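Huvomeo Live: studio audience questions

Who can apply for tickets?
Anyone aged 16 or over. Under-18s need to come with an adult, and both names have to be on the booking.

How much are tickets?
They are free. If someone offers to sell you one, please don't buy it, as the name on the ticket is checked against photo ID at the door.

I applied and heard nothing. What happened?
We had 1,839 applications for the last series and there are 63 seats at each recording. Tickets are drawn at random and we only write to people who have been given a place. You stay in the draw for the whole series, so there is no need to apply again.

Where is the show recorded?
At the Innes building in Culbridge, on the Prarutholm side of the river. The entrance is on the car park side. The front doors are for staff only.

What time should I arrive?
Doors open at 5.45pm and close at 6.30pm. We can't let anyone in after that, even with a ticket — the warm-up starts straight away and the cameras are already in position.

How long does a recording last?
Allow three hours. The programme runs for 45 minutes on air, but Ebenezer Baidoo records his opening monologue twice and guest interviews are cut down afterwards.

Will I be on television?
Possibly. By taking your seat you agree to being filmed. Please avoid large logos, and thin stripes, which flicker on screen.

Do you announce the guests in advance?
No. Bookings change up to the afternoon of the recording and we would prefer not to promise someone who then can't come.
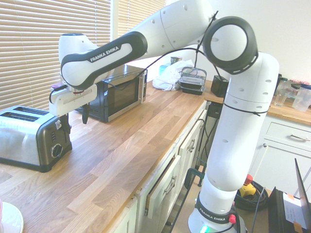
Are the cookery items recorded in front of the audience?
Cookery items are recorded separately, in the daytime, and played in on the studio screens so that your laughter can be added. There is no audience seating for these recordings.

Can I take photos?
Before the warm-up, yes. After that phones must be off and put away, and the floor team will ask you to leave if yours is out.

Is there step-free access?
Yes, to the whole ground floor and the front row. Tell us when you apply and we will hold the right seat.

When is the next series?
Recording starts again in July. Applications open on this page a month earlier — the newsletter goes out the same morning.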